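Skistex Motor Group
Used Vehicle Operations Meeting, Nendport site
Minutes, December

Chair: Bogdan Żak
Represented: Sales, Workshop, Preparation, Parts, Accounts
Apologies: Corkarska branch (Workshop)

The meeting opened at 8:30 a.m.

1. Minutes of the previous meeting

The minutes were approved with one correction. Under item 6, the words "timing belt" should read "auxiliary belt." The action on spare key storage was closed. The action on courtesy car fuel levels remains open and stays with Sales.

2. Stock position

Accounts reported total used stock of 373 vehicles across the Nendport, Brzozowska and Corkarska sites. Sales noted that the figure includes cars sold and not yet collected. It was agreed that future reports will show these on a separate line.

Small gasoline hatchbacks are selling faster than they can be replaced. Large diesel sedans are slow. The chair asked that no further diesel sedans be taken from auction until the present ones are cleared. Part exchanges are exempt from this.

Brzozowska asked to move its two pickup trucks to Nendport, where there is more demand. Agreed, subject to a transporter being available. The trucks are not to be driven over on dealer plates.

3. Preparation times

The target for a car to go from arrival to the sales line is five working days. Preparation reported that 28 cars missed the target in the period. The main causes were late delivery of tires and a backlog at the outside paint shop.

Sales asked whether cars could be listed online before paint work is finished. The chair ruled that a car may be listed once the inspection sheet is signed, provided the listing says that cosmetic work is outstanding. Final photographs replace the first set when the car is released.

Workshop raised the inspection sheet itself. The present version has one box for brakes. Technicians have been writing pad and disc readings in the margin, and these are lost when the sheet is scanned. A revised sheet will have a separate field for each wheel, with readings in millimeters.

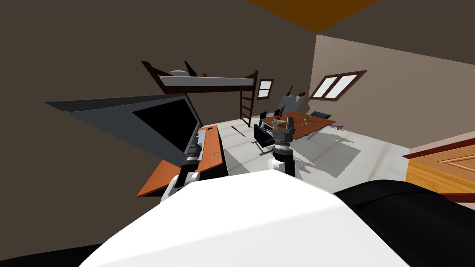 The revised sheet will also carry a field for tire date codes. Workshop wants any tire past the age limit in the preparation manual flagged at this stage, whatever the tread depth. Parts asked that the tire size be entered in full, including load index and speed rating, as two sets were returned in the period for the wrong load index.

Action: Workshop to circulate the draft sheet to all three sites before the next meeting.

4. Battery condition on hybrids

Customers are asking for evidence of high-voltage battery condition on used hybrids. Workshop can produce a printed report from the diagnostic tool on most makes in stock. The report takes up a ramp for part of a morning if it is left until after the service, and much less if it is done during the service.

Agreed that the report will be run during the service on every hybrid and placed in the vehicle file. Sales staff are not to quote a remaining life for the battery. They may hand over the report and refer technical questions to Workshop.

Accounts asked for the labor to be booked to preparation under its own code.

Action: Accounts to set up the code. Preparation to add the report to the release checklist.

5. Warranty claims

Four claims were received on cars sold from Nendport. Two were for wheel bearings, one for an air conditioning condenser and one for a failed window regulator. All were accepted except the condenser, which had stone damage and falls outside the cover.

The chair asked whether the bearing noise should have been found on the road test. Workshop replied that the present test route has no stretch above 40 mph. A longer route using the bypass will be tried.

Action: Workshop to write up the new route and the added time per car.

6. Any other business

Parts reminded all departments that wiper blades and bulbs taken from the counter must be booked to a stock number.

Corkarska has asked for a second trade plate holder. Approved.

The meeting closed at 9:50 a.m. The next meeting will be held at Brzozowska, same start time.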